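Can I leave my toaster oven plugged in, and is it why the power keeps tripping?

Moved into a unit in Zelside in March and the safety switch has gone 4 times since. Always in the morning, always the whole kitchen, always before coffee. The suspects are a kettle, a fridge that sounds like a ute going up a hill, and a little toaster oven my aunt passed on when she bought a bigger one. My flatmate says the toaster oven must be unplugged every night or we'll all die in our beds. He also leaves his hair straightener on the carpet, so I'm weighing his advice accordingly. The agent says to "monitor the situation". Is there a sensible way to work out which thing is doing it before I pay an electrician to look at me with pity?
Herman Siregar

Unplug everything. Problem solved mate.
toastandjam38

Your flatmate is half right, which must be annoying for you. Most small ovens tell you in the booklet to pull the plug when you're finished, and it's a decent habit with anything that makes heat.

As for the tripping, first go and look at the board and see which switch has dropped. If it's the safety switch (the one with the test button), current is leaking to earth somewhere, usually through a tired appliance or a bit of damp. If it's an ordinary breaker, you're asking too much of one circuit, and kettle plus oven plus fridge will do that nicely.

Assuming it's the safety switch: unplug the lot, fridge included, and reset it. If it won't stay up with nothing plugged in, stop there and ring a sparky, because it's in the wiring or something hardwired and the agent can do their monitoring from closer range. If it holds, plug things back in one at a time and run each for a while. Don't just plug in and walk off. Elements often behave themselves until they warm up.

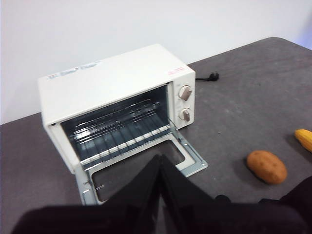
Old fridges are worth a hard look too. The defrost heater comes on when it feels like it, so the fridge can sit there all innocent through your test and then take out the kitchen at breakfast. Ours did that for most of a winter. I blamed the kettle, bought a Wivum to replace it, and then had two good kettles and no lights.

Whatever turns out to be the culprit, don't use it again until it's been tested. And put your request to the agent in writing, with the dates. They become much better at monitoring once there's an email.
Gaspard Delaunay

What Gaspard said, but also empty the crumb tray. Unplugged and cold, obviously. Won't fix the tripping but I bet it's never been done.
orozco_st_resident

Comments

pennyw: Can confirm the fridge thing. Lost a whole leg of lamb to it.

Herman Siregar: Update 19th April. It was the kettle. Flatmate is taking this as a win somehow.

toastandjam38: so unplugging it worked then

Gaspard Delaunay: I have a spare kettle if you want it.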